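Folding jumpers on the bed: do you lay them flat first?
Andstead Home Forum > Laundry and Wardrobe

kirnanik
12/5/22
Hello everybody. I have a question about folding knitwear. We moved to a smaller flat and the wardrobe has now only one shelf for jumpers, 50 cm wide and 28 cm high. Before, I hung everything on hangers, and the shoulders became long and had these small points, you know them. So I want to fold. My problem is the sleeves. When I fold them behind the back, the pile becomes thick on one side and after four jumpers it falls over.

I have no big table. The kitchen table is always full, so I fold on the bed. Is it a bad surface for this? My sister-in-law says a bed is too soft and I will never get a straight edge.

zernel_wool
Your sister-in-law is right, sorry. I folded in a shop for six years and we always had a hard counter. On a mattress the jumper sinks in where you press with your hand and the fold moves. Clear half of the kitchen table, it needs two minutes.

moth_and_button
I don't agree with zernel. I have folded on the bed all my life and my piles stand. In a shop you fold the same jumper forty times and it must look like the one beside it. At home it must only fit on the shelf.

For the sleeves: do not put both of them across the back at the same height. Fold the first one straight down along the side, and the second one too, so they lie parallel and don't cross. Then the thickness is equal left and right. After that fold the body in three, from the hem up.

zernel_wool
In three is good for a deep shelf. She wrote 28 high, so the question is how many she has. Kirnanik, how many jumpers?

kirnanik
Eleven, and two cardigans. The cardigans can go in a drawer if it is necessary.

Thank you, moth. I tried the parallel sleeves with a grey one and it was already better. The thin ones are still difficult, they slide.

rizzi_b
Thin knits I roll. Fold the sleeves in, fold once lengthwise, roll from the neck. They stand in a box like bread rolls. I have a box from the Andstead market which was 300 and it was worth it.

moth_and_button
Rolling makes the hem curl, in my opinion. With cotton it is fine. With wool I would not do it.

rizzi_b
Mine do not curl. Maybe you roll too tight?

zernel_wool
Please, not the rolling discussion again. There is a thread of 678 posts about it.

kirnanik
I have read some of it, it was a long evening :)

I will write what I did today, maybe it helps another person who has only a bed. First I pulled the quilt smooth, because when there are waves in it, the jumper takes the waves too. I left the cushions at the top, they don't disturb me. Then I laid the red jumper flat and started to bring the sleeves to the right place.

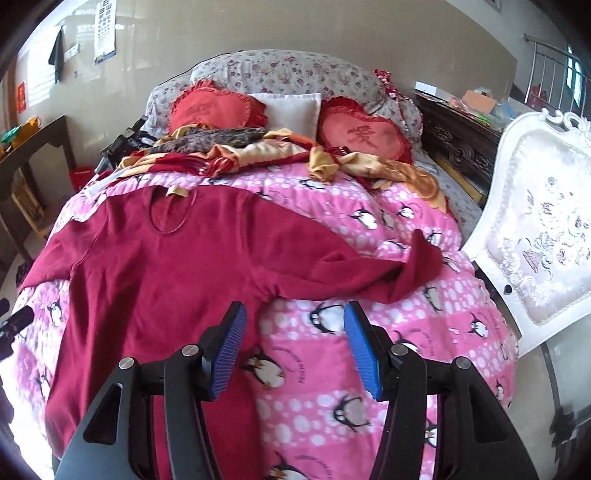
What I found most difficult is the shoulder. If the sleeve goes out in a diagonal and you fold it from there, you get a thick triangle close to the neck. So now I first move the whole sleeve down with my hand until it lies beside the body, and only then I fold. It takes some seconds more. The neck should stay open and flat. I don't pull on the label side, I take it at the shoulder seams.

zernel_wool
The way you do the shoulder is correct. We did it the same in the shop. I still say use a table, but if you want to stay with the bed, put a big flat book or a tray under the body when you make the last fold. Then you have your hard edge.

moth_and_button
A tray is a good idea, I must admit. I would take away the throw too, if you have one on the bed. Anything furry leaves hairs on dark red and you see every one of them.

kirnanik
It stays up by the pillow. But you are right, I should check for hairs before it goes on the shelf.

rizzi_b
Can I ask about the quilt? My daughter would like penguins very much.

kirnanik
I have had it since February, it was a present and I don't know the shop. I can ask.

One more question for zernel: do you put the fold to the front of the shelf, or the open side?

zernel_wool
The fold to the front, always. Then you can take one from the middle and the others stay where they are. The heavy ones go at the bottom.

moth_and_button
For this one time we agree.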